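Trodo Student Robotics Forum > Course Projects > Manipulation

Thread: Disassembly project, RAM removal keeps failing

hunolano_lab
Posted Saturday, August 28, 2021

Our group has the computer disassembly project this term. The arm has to take memory, the processor and the hard drive out of a desktop and set each one in its place on the fixture board. It is a UR arm with a two-finger gripper. We do a run on the practice board first, then on a real computer case.

The CPU and the drive are going fine. RAM is the problem. The fingers close on the stick, the arm pulls straight back, and one end comes up before the other. Then it jams. Sometimes the program thinks it is holding the stick and carries on to the place position with nothing in the fingers.

We have 7 weeks left and the report is due at the end of October. Has anyone here done this one before?

galtura6
Are you opening the latches first? Some sockets have a latch at both ends and some have one fixed end. If only one is open you get exactly what you describe.

hunolano_lab
On the real case, yes, by hand before the run. The instructor allows that. The practice board has no latches, only printed clips that hold the ends. It jams there too, just less often.

wkoech
I was the lab assistant for this project last year. First check your tool center point. Most groups measure it once with a ruler and never go back to it. If the TCP is off by a small angle, your straight pull isn't straight, and a long thin part will show it right away. A CPU won't, it comes up out of the pocket either way.

Put a pointer in the gripper, pick a fixed point, and come to it from several directions. If the tip moves around when you rotate the wrist, teach the TCP again.

lilian_a
I don't agree that this is the first thing to check. We had a good TCP and still jammed. What fixed it was force mode. We let the arm be soft sideways and only drove it along the pull direction. The stick finds its own way out.

wkoech
Force mode hides a bad TCP. It will work on the day and then you move the board and it stops working.

lilian_a
It worked for the whole demo and we moved the board twice. I'm not saying skip the TCP. I'm saying a rigid pull on a part with that little clearance is going to jam sooner or later no matter how well you measure.

galtura6
Both of these are in the grading sheet by the way. There is a line for calibration and a separate line for contact handling. Do both and get the points.

hunolano_lab
We redid the TCP this morning. It was off. Not by much, but you could see the pointer walk when the wrist turned. After that we did another set of pulls on the practice board and it was better. Still jams if we grab the stick away from the middle.

How did you all find the middle? We are teaching it by hand with the pendant.

lilian_a
By hand at first. Then we used the wrist camera to find the two ends and took the midpoint. The camera part took my partner and me a long time because the metal wall behind the board is shiny and has lines going the same way as the RAM. The edge detector liked the wall more than the stick.

benitez_m
Same trouble here. We cropped the image to the board and threw out everything else. Crude but it works if the board stays bolted down.

wkoech
If the board stays bolted down you don't need the camera. Teach the point and move on. The camera matters for the real case, where the slots are never at the angle you expect.

benitez_m
True for the board. Our instructor wanted the same code for both though.

hunolano_lab
Ours wants the same code too. The real case is harder for another reason, the drive cage and the metal rails leave little space for the fingers. Our first approach path put the outside of the gripper close to a rail and we stopped it with the button.

galtura6
Keep one person on the pendant for every run in the case. Write that in your safety section as well. And drop the speed. You can set it back to 100 percent on the practice board when you trust it.

lilian_a
Also come in along the slot and not across it. The gripper is wide when it opens. If you only open it as far as you need, the linkage stays clear of the cage. We set the opening as a variable and used a smaller number for RAM than for the drive.

hunolano_lab
That is useful, we open it all the way every time. Will change it tonight.

For the false grip, we are reading the finger position after closing. If it is fully closed there is no stick. Is that enough?

wkoech
Enough for a missed grip. It won't catch a stick that slips out halfway through the pull. Read it again after you retract, before the place move. Log both readings. I had one group with 366 lines of log and no way to tell which run a line came from, so put a run number on each line.

benitez_m
We read it a third time right before release. Probably too much.

wkoech
It costs nothing. Leave it in.

hunolano_lab
OK, adding the check after retract. Posting what we have for the setup section of the report. The first and third show the fixture board, and the second shows the open computer case. 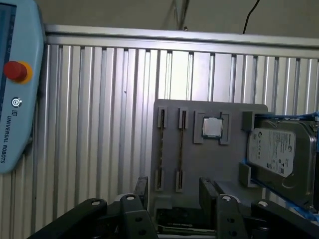
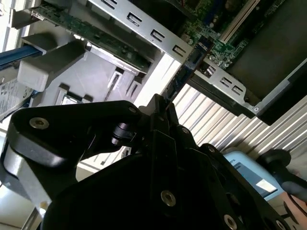
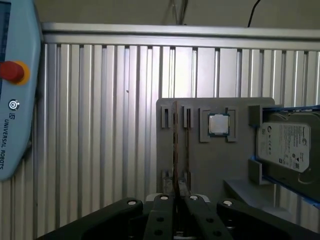 new_in_october
I start this course next term. Should we write the program for the practice board first, or go straight to the real case?

wkoech
Start with the practice board. Get the grip check, the pull and the place move working there with taught points, then change only the approach and the gripper opening for the case. Groups that start in the case spend their first weeks on clearance problems and have no working pull to show at the midterm check.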